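Desk Bins and Tabletop Tidying: Your Questions

This page belongs to the Bodura household newsletter, and it keeps growing because you keep writing in! We love a small bin. A bin that sits on the table, within arm's reach, gets used, and a table with one on it looks better by teatime. Most of what follows came from readers of the February issue, with a few older favourites left in.

What size should a tabletop bin be?

Smaller than you think. The Garkberg tabletop bin we use in the office is 10 litres, and that is the largest we'd put on a desk. Anything bigger blocks your view of the person opposite and takes up the space you were trying to clear. If two of you share a table, one bin between you is plenty, as long as you both remember to empty it.

Lid or no lid?

Lid, every time, if you eat at your desk. A lid keeps smells in and makes the whole thing look calmer. If you only throw away paper and pencil shavings, go without and enjoy the easy aim. Swing lids are fun but they do get sticky on the underside, so wipe them when you change the liner. Hinged lids need a bit of room behind them, so don't push the bin hard up against a wall before you've tried opening it.

Do I need a liner?

For dry rubbish, no. For anything with tea bags in it, yes please! We line ours with whatever carrier or produce bag has come home with the shopping. Fold the top over the rim by a couple of fingers' width and shut the lid on it. If the bag keeps slipping down, tie a small knot in one corner so it grips.

My bin slides about every time I open it. Any ideas?

Four blobs of reusable tack on the base will do it. A rubber jar opener cut into quarters works too – one reader in a caravan swears by this and says hers hasn't moved since summer. A bin with nothing in it is always more wobbly than one that's half full, so give it a day before you decide you hate it.

Which side of the table should it go on?

Try it on the side of the hand you don't write with. You'll be holding a pen or a mouse in one hand, and the other is free to drop things in. We moved ours from right to left last winter and it was a lovely change, much less stretching across the keyboard. Left-handers, tell us if the opposite works for you.

How often should I empty it?

Little bins want emptying often. We do ours at the end of the day, and on Monday everything gets a proper wash with hot soapy water. Dry it upside down on the rack with the lid open. Sticker residue comes off with a drop of cooking oil and a bit of rubbing, then wash again so it doesn't feel greasy.

White bins show every mark. Are they worth it?

We say yes! You see the mark, you wipe the mark. Dark bins hide splashes for weeks. For tea stains, a paste of bicarbonate of soda and water, left on for ten minutes or so, lifts nearly everything. Scratches are another matter, so keep scouring pads well away.

Can drinks bottles go in with everything else?

Better to keep them apart. A bottle fills a small bin all by itself, and most of us have somewhere to recycle them. Ours go in a Cuadros crate by the back door, and it takes one trip to clear the lot.
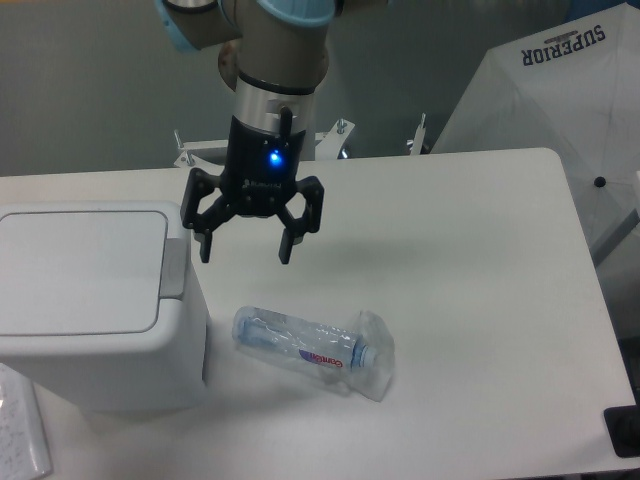

Issue 58

What do I do with a bottle that's still in its bag?

Take the bag off first. It's a nuisance when the plastic has bunched up round the neck and cap, but a clear bottle and a clear bag are easy to mistake for one thing, and they usually need to go to different places. Lay the bottle on its side, hold the base and pull the bag away from the cap end. Soft plastic often has its own collection point at the supermarket, so keep a bag of bags for the next shop.

Cap on or off? And the label?

Check with your council, because the answer varies. Where we are, it's empty the bottle, squash it, cap back on. Squashing makes a huge difference – a flattened 600 ml bottle takes up hardly any room in the crate. We leave labels where they are unless they're already peeling.

Could I keep the bottle and use it again?

For watering seedlings, absolutely. Poke a few holes in the cap with a hot needle (mind your fingers) and you have a very gentle little watering can. The ridged sort is nice to grip, too.

Where can I find spare lids?

Garkberg sell lids separately if you write to them with the model number from the underside of the bin. The Brelarix hinge pins fit too, though you may need to trim them slightly. Please don't throw out a good bin for want of a hinge!

Can I send in my own tips?

Yes, we'd be thrilled. Keep it short and tell us what size your table is. Caravan tables and craft tables especially welcome, as we've had plenty of desks.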